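Can Machines Do the Household Chores Yet? Some Notes from Rurkham

The question was put to me again in October, at the end of an open evening in Rurkham, by a retired schoolteacher who wished to know whether she ought to wait before replacing her cleaner. My reply was that she should not wait. She was visibly disappointed, and I have since felt that the matter deserved a fuller answer than the one I was able to give while stacking chairs.

Readers of this blog will know that I spent much of my working life in the packing hall at Burkness, where automation arrived early and stayed. A machine there could close 700 cartons in an hour. It did so on a belt of fixed height, with cartons of two sizes, under lighting that did not alter between morning and night. When a carton arrived crushed, the line stopped and a person walked over. I mention this because visitors to such places tend to leave with the impression that the harder problem has been solved and that the home must surely follow.

The home is the harder problem. A sitting room is arranged differently at nine in the evening from how it was at noon. Cushions give under pressure. A newspaper may be folded, or open, or in four sections under a coat. My colleague Usha Sastry, who has taught control engineering for many years, asks her first-year students to write down every decision involved in clearing a sofa before visitors arrive. The longest list she has received ran to 106 entries, and its author had forgotten to decide where anything was to be put.

Much of the present effort is accordingly carried out in simulation. A rendered living room can be reset in an instant, and an arm can attempt the same small task many times without wearing out its joints or the upholstery. Shona Baxter kindly allowed me to read her notes on one such programme of trials, known as Bamis. It comprised 2,301 attempts at picking up household articles from soft furniture. She records the failures under separate headings, and I found these a good deal more instructive than the successes. In 234 cases the arm took hold of the wrong article altogether. Thin, flat things gave the most trouble, particularly where two of them lay close together.

Simulated sofa, with a pale bar among the things on the seat:
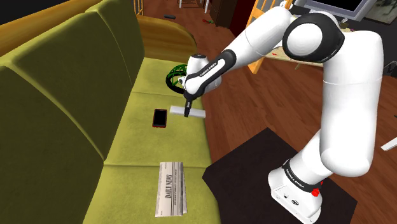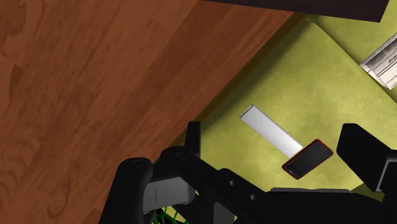
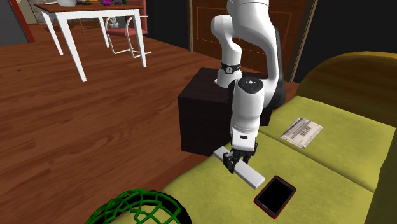

I would ask readers to consider how little of the chore is contained in the grasp itself. A person tidying a room knows that today's paper is kept and last week's is not, that a telephone is handed to its owner, and that anything unfamiliar should be left on the side until somebody claims it. These are matters of household custom. They vary from one address to the next and are seldom written down. Ms Baxter's view is that they will be learned in time, from correction, much as a lodger learns them. Dr Sastry is less hopeful, and has told us both so on several occasions.

My own position lies between the two. I expect to see a machine that clears a table of known crockery before I see one that can be trusted with a sofa, and I expect the first of these to be slow and costly. Floors have been attempted for years with fair results, provided that somebody picks up the socks beforehand. Laundry I decline to predict.

A future post will deal with the shop floor at Lappalainen, where I have been invited to observe the night shift. Correspondence on the present subject is welcome, and I should be especially glad to hear from any reader who has kept a record of what their own machine was unable to do.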